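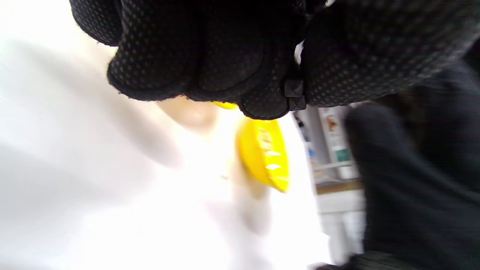
Revised handling rules for shelf work with the hand-held grippers

The second version of the Draltach handling rules takes effect in December. It replaces the sheet that has been in the front of the site binders since the program began. The rules cover everyone who records shelf work with a hand-held gripper, at the Conneely store and at the Zalness training aisle. Most of the text is the same as before. The sections below are the ones that changed, with a few notes from the questions sent in during the comment period.

Gloves

Knit work gloves with a dotted grip surface are still allowed, in black or gray. Both hands must match. The old sheet said gloves were "recommended," and sites read that in different ways. The new wording is that a session is either gloved from start to finish or bare-handed from start to finish, and the choice goes in the session log before the first pick. If a glove tears partway through, stop, close the session, and open a new one.

Tags and studs may stay on the gloves. We were asked whether they should be cut off so that all pairs look the same. They should not. Cutting a tag usually opens a seam, and the Grirby labeling team has no trouble with them.

Sleeves should end at the wrist or be pushed above the elbow. A loose cuff can catch in the gripper linkage, and we had two reports of that last winter.

Soft packages

Pouches, bags, and wrappers caused most of the disagreement in the comment period. The rule now reads as follows. A soft package is held by its body or by its top seal, with enough force to keep it from slipping and no more. Do not twist the seal or fold the package to make it fit the grip. If the contents shift while it hangs, wait for them to settle before placing it.

Crinkled packages may be used as long as the seal is whole. Take a package out of rotation when the seal opens, when the printing has worn off at the grip point, or when it has been through 100 picks, whichever comes first. Sites keep the tally on the tub label. Please don't return retired packages to store stock under any circumstances. They go in the gray bin at Conneely and in the cabinet under the bench at Zalness.

Speed

The old sheet set no limit on how fast the hand or the gripper could move. Reviewers at Grirby went through 300 recordings and set aside the ones where the item could not be followed from shelf to hand. Many of those had been made at normal stocking speed, which is quicker than it feels when you are doing it. The rule is now to move at the pace you would use with a full glass of water. Some blur during a turn or a handoff is accepted. A session is sent back only if the item is blurred at both the pick and the place.

Lighting

White walls and white shelf backs wash out easily. Before each session, point the gripper at the brightest part of the work area and check the preview. If no detail shows there, turn off the nearest overhead lamp or move to another bay. Do not change the exposure setting on the gripper itself. It is locked for a reason, and sites that changed it in the past had to repeat their work.

Shelves and neighboring products

Products on either side of the pick stay where they are, upright and facing front. If one falls, leave it until the pick is finished, then stand it up and note it in the log. Wooden shelf edges should be checked for splinters at the start of each day, with bare fingertips kept off them until that is done. A front rail, where there is one, stays on. Lift the item over it. Pulling an item against the rail is the most common cause of split wrappers on our damage sheet.

A session may include up to 4 people handling items, but only one pair of hands may be in the work area at a time. The second person waits behind the floor tape until the first has stepped back. This has not changed, but it was the rule most often missed in the last round of site checks.

The log

The log page has been shortened. It now asks for the site, the bay, gloves or no gloves, the item tub, and anything that fell or broke. Start and end times are filled in by the software. Names are no longer written on the page. Sign-in stays on the separate sheet at the door.

Copies and questions

Printed copies will go out to both sites with the December supply box. Put the new sheet in the front of the binder and recycle the old one. Anyone trained under the first version does not need to train again, but should read the sections on soft packages and speed and initial the back page. Questions can be left in the rules folder on the shared drive and will be answered in the next issue.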